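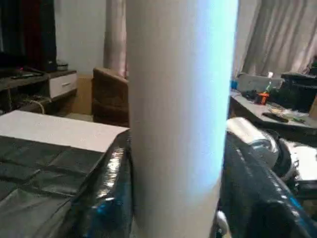
Re: [vanville-budget] Reserves and the parking account in the draft plan

From: Ivone Bezerra
To: vanville-budget list
Date: 4 February 2024

Replying inline to the message on the reserves table. I have cut the parts I have nothing to add to.

> The draft plan shows the general reserve falling in year two and then
> recovering in year three. I can't find the line that pays for the
> recovery. Is it new money or is it moved from somewhere else?

It is moved. Look at annex C, under "Transfers between funds". The parking account closes each year with a surplus, and the draft takes that surplus into the general reserve from year three onwards. The summary table shows only the net figure, so the transfer cannot be seen unless annex C is open beside it.

The difficulty is that the parking surplus can't be spent on anything the council likes. On-street income has to go on transport and a short list of related purposes once the costs of running the scheme are met. Off-street income, meaning the car parks, has more freedom. The draft does not separate the two. I have asked finance for the split and was told in January that it would be published with the final papers.

Until that arrives I would treat the year three recovery as unproven. If most of the surplus comes from the Nander car park, the transfer is probably sound. If most of it comes from permits and meters, it is not.

> Second point. The Flarkomora depot appears under savings and again
> under capital receipts. Has it been counted twice?

I don't think so, though the layout invites the question. The savings entry is the running cost: business rates, heating, security and the maintenance contract. The capital entry is the expected sale price. Those are different sums and both can be true.

What I would query is the timing. The running cost saving starts in April of year one. The sale is shown in year two. An empty building still has to be insured and kept secure until it is sold, and I can see no allowance for that. The survey by Hafþórsson also says the drainage must be dealt with before any transfer of title, and the cost of that work is missing from the capital programme.

> Third, what is the £900 against "member support, other"?

Room hire for the ward meetings held while the town hall annexe was closed. It is a one-off and should drop out next year. It has been rolled forward in error and I have reported it.

> Lastly, is there any point in sending comments before cabinet, or do
> they only count at full council?

Send them before cabinet. Comments received in time are attached to the report as an appendix. Later ones are passed to group leaders, but they do not go into the papers. Quote the annex and line number, as general remarks are grouped under one heading and answered together.

Points I intend to raise in my own submission:

1. The split between on-street and off-street parking income, for all years of the plan.
2. Holding costs for the depot between closure and sale.
3. The drainage work, with a figure and a year.
4. Gross transfers to be shown in the summary table, so that annex C isn't needed to make sense of it.

Has anyone kept a copy of the first version of annex C? The file on the council site was replaced after the scrutiny meeting and the line numbers have shifted by 7 from the transfers section onwards. My notes use the old numbering. A scan would do.

Ivone Bezerra
Vanville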